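How to Clean a Scuffed White Work Table

Updated Tuesday, December 2, 2025
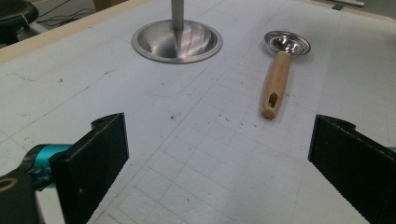

One reader wrote in to say that bleach had turned her white top yellow within a month, and asked what to use on gray marks instead. Skip the bleach. Most marks on a pale work surface are either pencil or rubbed-off material sitting on top, and both come away with mild products.

What you need

Dish soap
Baking soda
A white vinyl eraser
Two soft cloths
A bowl holding 500 ml of warm water

Steps

1. Clear the table and brush off any grit. Grit dragged under a cloth makes new scratches.

2. Try the eraser first on pencil smudges. Use light strokes in one direction and wipe away the crumbs.

3. Add 2 drops of dish soap to the water. Wring the cloth out well and wash the whole top, working from the back edge toward you.

4. For scuffs that stay, mix baking soda with a little water to make a paste. Test it in a corner, then rub gently with a fingertip.

5. Rinse with the second cloth and dry right away.

If the top has printed lines, keep the paste off them – it can dull the ink. Soap and water only there.

Marks you can feel with a fingernail are scratches and won't wash out. The Landix filler stick in white is fine for small ones. Let it set overnight before putting anything heavy down.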